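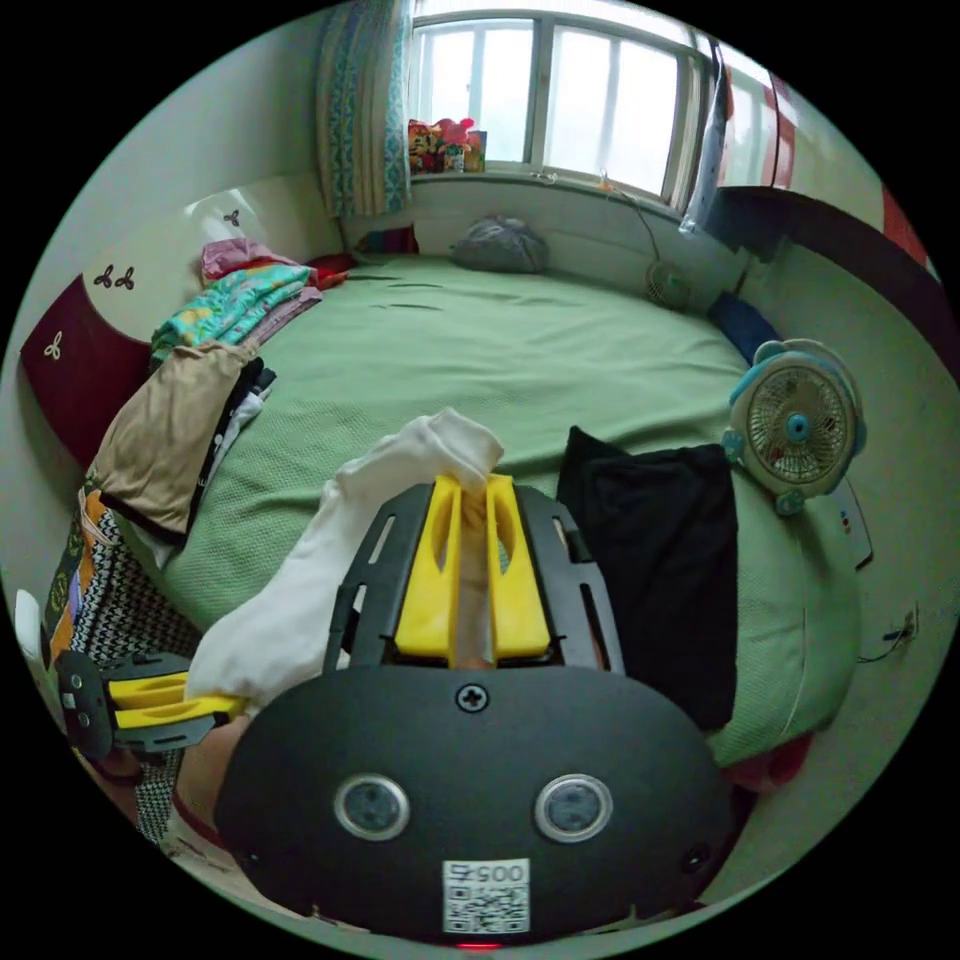
Hipólito Olivares, Program Coordinator, Household Handling Practice Group, Histow

Careers and Participation > Open Calls > Practice Guidelines Review

Call for Participants: Home Recording Guidelines Review

Histow invites applications from adults who wish to take part in a review of its draft guidelines for hand-held gripper work in private homes. The guidelines cover the handling of clothing and household linen, the privacy of other members of the household, and the care of equipment between sessions.

A total of 21 places are available. Participants will carry out everyday tasks at home, such as picking up and folding small garments on a bed, using a pair of hand-held grippers supplied by Histow. They will then comment in writing on each section of the draft – in particular, on any rule that is unclear or hard to follow in an ordinary bedroom.

Applicants must be 18 or older, able to use both hands for sessions of up to 60 minutes, and able to read and write in English. Written consent is required from every adult living at the address. No background in robotics is needed.

Under the current draft, participants agree to:

Keep mail, identity papers and family photographs out of the work area.
Stop recording when another person enters the room.
Leave all labels on the equipment in place and readable.
Report a damaged finger or loose part before the next session.

An orientation will be held in March at the Bovness office, starting at 9:30 a.m. Attendance is required. Ilham Kusuma will lead the training and will remain the contact for safety questions during the review. Participants are paid for orientation, recording and written comments at the same hourly rate.

To apply, request a form from the Bovness front desk and return it to Emiliano Escobar, Participant Services. Applicants will be notified in writing.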